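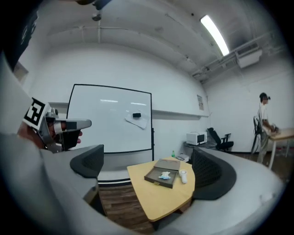

About Drernent

Home | Who we are | Open days | Visit | Contact

We are a small training and advice shop in Retstead. Companies call us before they buy automation, and a good part of our work is telling them to wait. Bjarke Snorradóttir started the business after 8 years of sitting through sales demos where everything had been rehearsed 100 times on the same part.

So our open days are plain. We hold 2 a year, in May and again in the fall. Guests hold the grippers themselves, try a task at the table, and ask whatever they like. If a grasp fails, we leave it failed and talk about it. We don't show highlight reels. 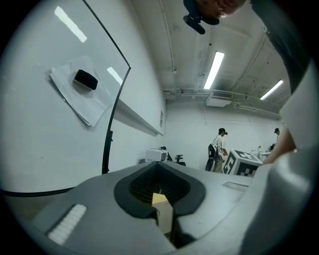

Our doubts about hand-held grippers haven't gone away. Recording a person's hand work is one thing, and getting a robot to repeat it in a customer's plant is another. Visitors tend to ask about the big white cube with the black-and-white marker patterns, and we ask them back who will look after the markers on their own floor. Flenar and Lykkegaard both sent people last time, and neither has bought anything yet. We consider that a fair result.

Ditte Grímsdóttir handles visits. Groups of 5 or fewer, please.

Filed under: About us, Robots & automation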